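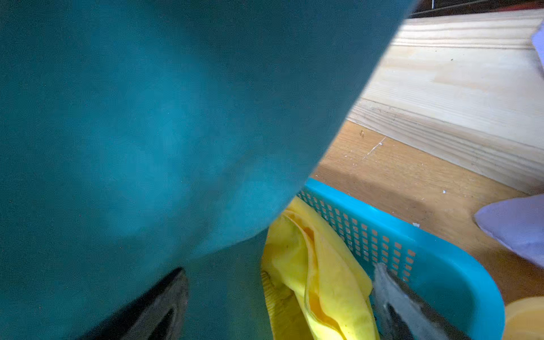
Montserrat Ochoa wrote in after the December meeting to ask how anyone gets through a long historical novel and still has something to say about it a month later. She had finished 419 pages and could remember the ending and one horse. The method below is the one our reading group uses. It takes a pencil, a few index cards and a little patience.

Before you start

Read the author's note first, even if it is printed at the back. It often tells you which characters were real and which were made up. If there is a map, mark the page with a slip of paper so you can get back to it quickly.

Step 1. Make a name card

Write down each character the first time he or she appears, with the page number and a word or two - "miller's son," "owes money." Stop adding names after page 200. Anyone who turns up that late will usually be explained again.

Step 2. Keep a date line

Draw a line across a second card and put the years on it as they come up. Novels that jump between two periods need two lines, one above the other. Jacinto Ayala uses a different color for each, and it does make the card easier to read.

Step 3. Stop every 46 pages or so

Go to the nearest chapter break and write one sentence on what changed. Leave out the scenery. If nothing changed, write that down too, as it may be worth raising with the group.

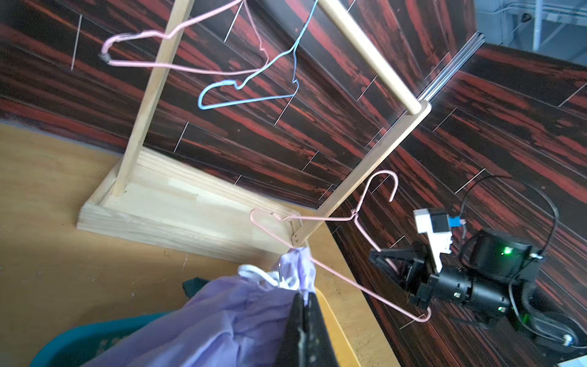

Should you look up the real history while you read? Wait until you have finished, unless a battle or a law makes no sense without it, and then read only enough to go on.

Step 4. Pick 5 passages

Choose them from your cards once you are done. Copy the page numbers onto a clean card and bring that to the meeting. Read each passage aloud at home once - long sentences from older translations can trip you up in front of other people.

Keep the cards inside the back cover when you shelve the book.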